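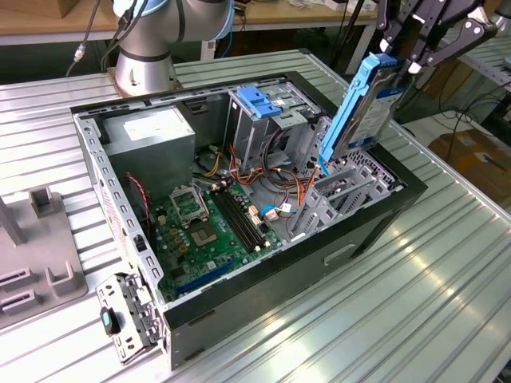 Drive pull routine stops with a force limit error roughly halfway through the lift, on about one run in three. The arm is on the Trilbridge shop network, the fingers are the Zernico set, and the routine is called "pull_drive_final", which should have warned me. It goes down to the drive area, closes on the caddy, and starts up and out on a diagonal. On good runs the drive keeps going. On bad runs it gets to the point where the lower tip of the blue caddy is still near the bay opening and the whole thing freezes there, holding a hard drive over a computer like a waiter who has forgotten the table number. The pendant then says "Force limit exceeded, line 154" and offers me an OK button. I do not feel OK.

TICKET
Project: Trekside (taking old desktops apart with a robot, for reasons that seemed sound in August)
Opened: Dec 15, 2023
Priority: Medium. Was High until I had lunch.
Status: Closed, see end

WHAT I EXPECTED
Drive comes out of the bay, goes to the drop point, fingers open, arm goes home.

WHAT HAPPENS
Drive comes partway out. Arm stops. I press OK, jog the arm by hand, take the drive out of the fingers, push it back in the bay and start over. I have become a very good hard drive insertion machine and would like it noted that I have had no force limit errors.

ALREADY CHECKED BEFORE OPENING
Robot base bolts: tight.
Finger screws: tight. One of them was tight in a way that suggests I was angry in a previous session.
Air and power to everything: fine.
Turned it off and on again: yes, twice, the second time with feeling.
Caddy slides by hand: yes, smooth both ways.

LOG

Entry 1
Raised the force limit from its default to 59 N on the theory that the arm was being fussy. Fewer stops. Also, on one run the case came along with the drive for a short ride. Put the limit back. Leaving this entry in so that I don't get the same idea again next month.

Entry 2
Ran the pull with no drive in the fingers, same path, same speed. No stops at all. So the arm can follow the path perfectly well as long as it is not doing the job.

Entry 3
Suspected the cables. There is a fat bundle of orange, yellow, red and black ones looping through the middle of the case and running toward the drive area, and I have blamed them for things before. Tied the bundle back with a strip of hook and loop and ran the pull again. Stopped at line 154, same height. Took the strip off, because it kept creeping over the memory slots. The cables have my apology.

Entry 4
Suspected the payload setting. The Zernico setup page wants the weight of the tool plus whatever it is carrying, and I had typed in the tool alone, to the gram, and then told it to pick up a hard drive. Weighed a drive and caddy on the kitchen scale and added a second payload that switches on after the fingers close. Worth fixing. Did not fix this ticket. The stop still came at the same spot, only now the arm sagged less on its way to disappointing me.

Entry 5
Wrote down the height of the stop each time it happened. Every one landed at Z = 352 mm, give or take a hair. A cable snag or a bad payload ought to wander around more than that. A fault that turns up at exactly the same address every time is a path problem, and the path is mine.

Entry 6
Looked at the path properly. The bay rails run straight, and the lift should follow them until the caddy is clear. Line 153 does that. Line 154 starts the swing toward the drop point, with a blend so the motion looks smooth. I added the blend before showing the routine to the Ntuli Street shop, and it does look smooth. It also begins turning while the end of the caddy is still between the rails. If the case is sitting where I taught it, there is just enough slack to get away with this. If the case has shifted, the caddy binds and the arm quite rightly gives up.

Entry 7
Has the case shifted? Put a square against it. It was out by 5 mm at the far corner. Nothing holds it down. It lies on its side on the ribbed aluminum and I had been relying on the weight of the thing, plus good intentions. The loose bracket with the green latch, which I set down beside the case every time, was also getting nudged into the corner of it whenever I reached across.

Entry 8
Three changes, made one at a time like a grown-up:
a) Split the lift. The straight section now runs to the point where the caddy is fully clear, with no blend, and only then does the swing begin. It looks clunky.
b) Two stops clamped into the table ribs so the case goes back to the same place after I bump it.
c) The bracket gets put down farther from the case. This is a rule for me and can't be coded.
After (a) alone: one stop in an afternoon of runs. After (b): none.

Entry 9
Checked that I hadn't broken the other routines by fixing this one. The socket routine wants the power supply toward the robot base, the bracket over the CPU socket open and standing up, and the gray fixture at the left end of the table. Its taught points are all measured from the old case position, so naturally every one of them is off now. Retaught them. I had forgotten how many there are and will be forgetting again as soon as possible.
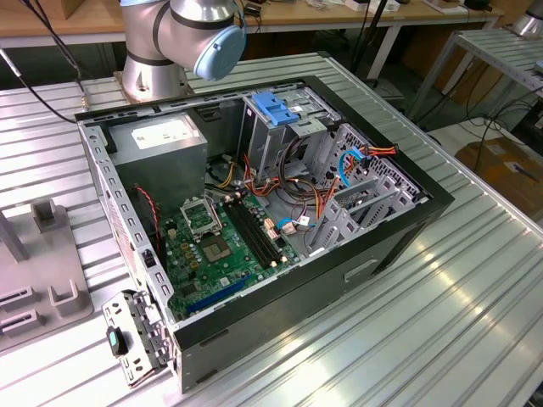 RESOLUTION
Cause: blend on line 154 started the sideways move before the caddy was out of the rails. Made worse by a case that was free to slide. Payload was wrong too, but was only along for the ride.
Fix: straight lift first, blend removed, stops on the table, payload corrected.
Force limit: default. Please leave it there. I am talking to myself.

STILL OPEN, MOVED TO NEW TICKETS
The fingers mark the blue plastic of the caddy if the grip force is above the middle setting. Cosmetic, unless we want to reuse the caddies, and we do.
The arm has no idea whether it has a drive or not. If the grip misses, it will carry nothing to the drop point with great care. Finger width check wanted after close.
Routine name. "pull_drive_final" has been saved as "pull_drive_final_2". Both are on the controller. Run the second one.

If the stop comes back, check the case against the clamped stops before touching anything on the pendant, then reopen this ticket and add to the log from Entry 10.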